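# Winter tyres off, and the Rulletent cover

Swapped the Donati back to summer tyres. The winter set has done two seasons and the fronts are down further than the rears, as you would expect on a front-wheel-drive car. I have marked each one with its corner in chalk so they can go on the opposite axle next time.

Wheel bolts were cleaned with a wire brush and refitted dry. The handbook says no grease on the threads, and I follow it. I torqued them in a star pattern, drove 20 miles, then checked them again. One bolt on the nearside rear moved slightly. The rest held.

Mileage at the change was 2361 since the last service. Oil level is a few millimetres under the top mark, so it has used very little. Liliana Lo Presti asked in the comments whether the older engine burns more. I have only run this one and can't compare.
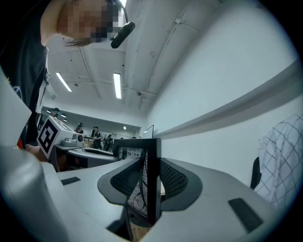 *Page last changed: May 4, 2024*

The Rulletent cover has now been on the car for one winter. It is a half cover, roof and glass only, held by straps through the wheels. Points so far:

- The straps stretch. I have taken up the slack twice.
- The lining has left no marks on the paint, but I wash the roof before it goes on.
- In strong wind the rear edge lifts. Zuzanna Wieczorek sews a second hem into hers and threads a cord through it. I have not tried that yet.
- It folds small enough to fit beside the spare wheel.

Fuel use over the winter was worse than last summer by a margin I put down to short trips and cold starts. I will have a fair figure by July, when there will be enough motorway driving in the log. The dashboard reading is optimistic, so I only use brim-to-brim fills.

Remaining jobs: cabin filter, rear wiper blade, and the rattle from the offside front that appears at low speed over broken surfaces. Debora Rinaldi had the same noise on hers and it was the drop link. I have ordered a pair from Hustov and will fit both sides together. If the noise is still there afterwards, the top mount is next.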